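4.2 Visitor provisioning and litter at the Mabuza gate

The third component of the study considered what day visitors carry into the Mabuza reserve and how much of it they carry out again. Earlier work on protected savannah areas has concentrated on the effects of vehicles on game, and on the distance at which grazing animals will tolerate an observer. Food and drink have received less attention, although most complaints entered in the gate book at Mabuza during the study period were about litter at the picnic sites and not about driving or crowding.

Mabuza has three public gates, of which only the southern one lies on a surfaced road. Visitors using that gate pass first through the Cakmont plain, where the grass is short and game is easily seen from the track, and then climb through thorn scrub to the Bernell escarpment. There is a picnic site at each end of this route. The lower site has shade, a water tap and a closed pit for refuse. The upper site has a fine view over the plain and very little else. Water is not sold anywhere inside the boundary, and the tap at the lower site is marked as unsuitable for drinking in the dry months. Visitors are therefore obliged to bring their own supply, and the reserve's leaflet advises them to do so.

Parties were approached at the southern gate throughout August, when visitor numbers are at their highest and the grass is at its driest. The person leading the party was asked how long they intended to stay, which sites they expected to use, and what food and drink they had with them. On leaving, the same party was asked what remained. In all, 936 parties agreed to take part, and 534 of these could be matched to a completed form on departure. The remainder either left by one of the other gates or passed through after the survey desk had closed. No attempt was made to search vehicles, and the figures given in this section rest entirely on what visitors reported.

Drinks containers were placed in one of four classes: single-use plastic bottle, refillable bottle or flask, metal can, and carton. Bottles of the first class were recorded whatever their brand, as a trial of the form had shown that visitors seldom remembered the name of the water they had bought, and that asking for it lengthened the interview without adding anything of use. The class is shown in Figure 3.

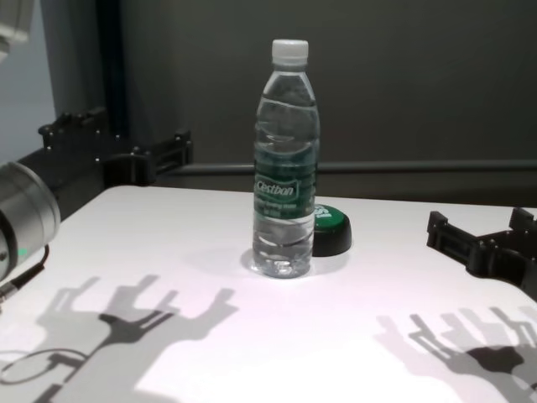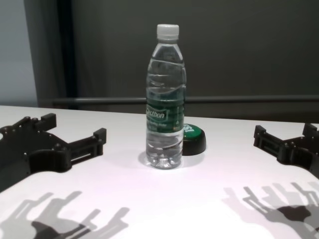 Figure 3. Single-use plastic water bottles with white screw caps and green labels. First image: Cestbon. Second image: Ganten.

Across the matched parties, 2,021 drinks containers of all classes were declared on entry. Single-use plastic bottles formed the largest class by a wide margin. Refillable flasks were more common among parties who had visited the reserve before, and were most common among those who gave birdwatching as the main purpose of their visit. Cans were brought chiefly by larger groups travelling together in hired minibuses. Cartons were almost always described as being for children.

The answers given on departure require more caution. Most parties stated that they were taking all of their empty containers home or had left them in the refuse pit at the lower site. A smaller number said that they had left containers at the upper site, in several cases in the belief that a bin was provided there. A metal drum had stood at the upper site in previous years and was removed after baboons learned to tip it over. Its concrete base is still in place, and refuse is commonly left on or beside it. It seems likely that some visitors take the base to be a collection point, particularly where others have already used it as one.

Animals respond to this material in different ways. Baboons visit both sites daily in the dry season and will carry a bottle some distance before dropping it, whether or not there is anything left inside. Warthog and banded mongoose were seen at the lower site in the early evening, but their interest was confined to food scraps. Zebra and wildebeest on the Cakmont plain showed no interest in litter of any kind and generally kept well away from the picnic ground while vehicles were parked there. One young giraffe was reported by rangers to have mouthed a carrier bag caught in an acacia, which it then let fall. No injury to an animal from discarded drinks containers was recorded during the study, though field staff noted that such an injury could easily go unseen in the scrub below the escarpment.

The wind has a further effect that had not been expected when the survey was designed. On most afternoons in August it blows from the plain towards the higher ground, so that light objects left at the upper site are carried over the crest and down the far side, where there is no track. Rangers reach this slope on foot. According to the reserve's senior ranger, Marisa Orlandini, the slope is cleared once before the rains and once after, and the second clearance is the heavier task because much of the material has by then been washed into the Plillix stream and lodged among the reeds.

Two measures were discussed with the reserve authority while the work was still in progress. The first was to remove the concrete base and put up a plain sign at the foot of the climb stating that there is no bin at the top. The second was to provide a filtered tap at the southern gate, where visitors could fill their own bottles before entering. The sign was approved by letter on 5 February 2019. The tap depends on repairs to the borehole pump and had not been approved at the time of writing. Visitors were not asked whether they would use such a tap, and the present data cannot show how far it would reduce the number of single-use bottles brought through the gate.

The same form was used at the two unsurfaced gates, where the number of parties was too small for separate treatment. Their answers are included in the totals for length of stay given in Section 4.3 but are left out of the container counts above.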